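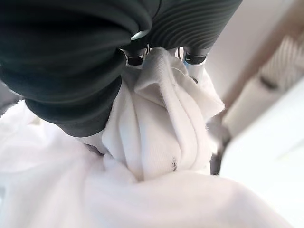
White cloth gathered into a fold.

Clillon Household Textile Care Survey: Data Card

Version 2
Maintained by the Domestic Textiles Unit, Clillon Institute
Contact: Nneka Olatunji, data steward

Summary

The Clillon Household Textile Care Survey records how people wash, dry, mend and store the cloth they use at home. It covers bed linen, towels, tea towels, table linen and curtains. Clothing is excluded. The survey was sent to 500 households in the towns of Vamik and Flustasau, and completed returns were received from 141 of them. Each return was filled in by one adult on behalf of the household.

The data are released for teaching and for non-commercial study. They should not be used to draw conclusions about the country as a whole.

Contents of the release

households.csv - one row per household, with size of household, type of dwelling and access to outdoor drying space.
items.csv - one row per type of textile reported by each household, with fibre, approximate age and usual washing temperature.
repairs.csv - one row per repair reported in the past year, with the method used and who carried it out.
codebook.txt - full wording of every question and the meaning of every code.
changes.txt - corrections made since version 1.

All files are in UTF-8. Fields are separated by commas and the first row holds the column names. The three tables are joined on the column hh_id, which carries no meaning outside this release.

How the data were gathered

Paper forms were posted in January with a prepaid envelope. One reminder was sent. Households could also reply by telephone, and 9 did so; these are marked with the value T in the column mode. The telephone script followed the paper form word for word, except that the list of fibres was read out in two halves.

Forms were entered by Athina Karamanlidis and checked against the originals by Folasade Okafor. Where the two readings differed, the original was looked at again by both and a decision was noted in the column entry_note. Handwritten remarks were not transcribed unless they changed the meaning of an answer.

Coding of fibres

Respondents were asked to copy the fibre content from the care label. Where the label was missing or could not be read, they were asked to give their best judgement, and the answer was flagged in label_seen with the value 0. Cotton and linen are coded separately. Mixtures are coded under the fibre with the larger share, and an equal mixture is coded MX. The word "linen" caused some difficulty, as a number of respondents used it for any bedding. Answers of this kind were coded as unknown unless a label had been seen.

Missing values

Blank cells mean that the question was not answered. The code 88 means "does not apply" and the code 99 means "do not know". Users should take care to remove both before working out averages, in particular for washing temperature, where 88 and 99 might be mistaken for real readings.

Known limits

Nearly 70 of the returns came from households with two adults and no children, a larger share than the sample was drawn to give. No weights are supplied.

Washing temperature is the setting reported by the respondent. It was not measured.

The age of an item is given in bands. Inherited pieces were often placed in the oldest band without further detail, and the band has no upper end.

In version 1, curtains that had been professionally cleaned were entered as never washed. This has been corrected. Work based on the earlier files should be run again.

Privacy

Names, addresses and telephone numbers were held apart from the answers and have been destroyed. Dwelling type has been reduced to four groups. Users agree not to attempt to identify any household.

Citation and thanks

Please cite as: Akande, A. and Gavrilă, D., Clillon Household Textile Care Survey, version 2.

The question on repairs was adapted, with permission, from the Triệu mending diary. Errors should be reported in writing to the data steward, giving the file name, the hh_id and the column concerned.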